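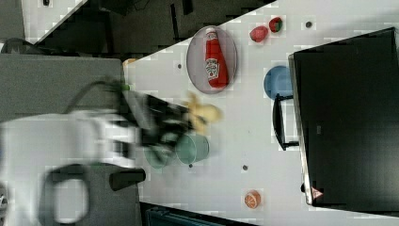
*A teal cup, and a red bottle lying on its plate.*

# Plerness Author Interviews

Hello, and thank you for stopping by! This folder holds the written-up interviews from the Plerness reading blog, where I (Rania Sayegh) have been pestering novelists with questions for longer than I care to admit. Most of them write romance or family sagas, with a few crime writers who were kind enough to say yes.

There are 32 interviews so far, with 1324 questions and answers between them, each kept as a plain text file named after the author's surname.

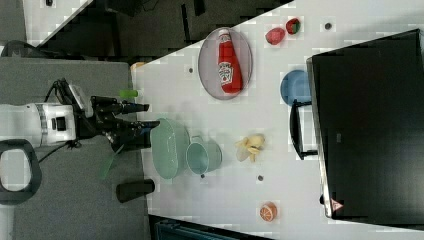

Marek Zelenák did the tidying up in April, and I can't thank him enough – he read every single one, put the book titles into italics and found 17 places where I had spelt a heroine's name two different ways (sorry, all!).

## What's in each file

- `intro` – a few lines about the author and the new book
- `talk` – the questions and answers, in the order we had them
- `extract` – up to 3 paragraphs from the book, if the publisher agreed

The Bimitton and Awad interviews have no extract yet. I've written to both and will add them when I hear back.

## Using them

Quote as much as you like from `talk`, with a link to the blog, but please ask before reprinting an extract.

Last updated May 1, 2024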